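Stores and Repair Bench: changes to the handling of returned boards

The Kostley site moved to the new returns procedure in May. Grestville follows once its shelving has been altered. The notes cover what changes at the bench, what stays as it was, and the points raised most often during the first weeks of use.

Returned boards were previously held by customer, in the order they arrived. A board waiting for a part could sit in front of five others that needed only a clean and a retest. From now on they are sorted by fault class at goods-in. Class A is no fault reported, or a retest requested. Class B is a known fault with a written repair instruction. Class C is everything else, including any board with burn marks, lifted pads or liquid residue. The class letter goes on the job card in the top right-hand box. Do not write it on the board or on the bag.

Goods-in should not try to diagnose. If the customer's note is unclear, or there is no note, the board is Class C and the bench will reclassify it. Reclassification takes a minute. A board that goes through Class A with an undeclared fault can hold up the test rig for a whole morning.
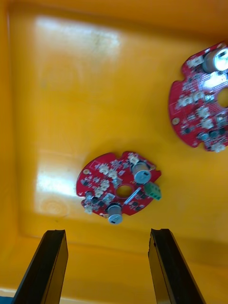 The job card stays with the board at every stage. Under the old system the card was often left at the test rig while the board went back for rework, and the two were matched up again by serial number at the end of the shift. This worked while volumes were low. The system now holds 1170 open and closed returns, and several Oton controllers of the older type carry serial numbers that differ only in the last digit. Two were sent back to the wrong customers in the spring. A card without a board, or a board without a card, is to be reported to the shift lead before any further work is done on it.

Cleaning is unchanged for most boards. Flux residue is removed with the standard solvent and a soft brush, working towards the nearest edge, and the board is left to dry fully before power is applied. Connectors, relays without sealed cases and open trimmers must be kept clear of solvent. The ultrasonic bath is limited to boards listed on the sheet beside it. If a board is not on the sheet, clean it by hand.

Boards with electrolytic capacitors that have been in storage for a long period should be brought up on the variable supply with the current limit set low. Start at 40 per cent of the rated voltage, hold until the current settles, then raise in steps. Record the settled current at each step on the back of the card. The previous instruction allowed full voltage straight away if the board looked sound, and it has been withdrawn.

The test rig has a new Zieliński connector block in place of the soldered harness. The block is rated by the maker's sheet supplied with it, but our own replacement interval is 2000 insertions, logged by the rig software. A warning appears on the start screen when 50 remain. Spare blocks are in the second drawer under the rig. After fitting one, run the reference board twice and compare both results with the printed values on the rig door. If either result is outside limits, reseat the block and repeat. If it fails again, take the rig out of use and raise a ticket.

Scrap boards go in the locked cage, with the card signed and the serial number struck through. Parts are not to be recovered from scrap without a signed request, and recovered parts must never be used on customer returns.

The cage is emptied every Wednesday at the end of the early shift. Cards for scrapped boards should be in the office tray before then. Revised copies of the bench instruction are on the shared drive under Repair, and paper copies with the old class codes should be removed from binders and shredded.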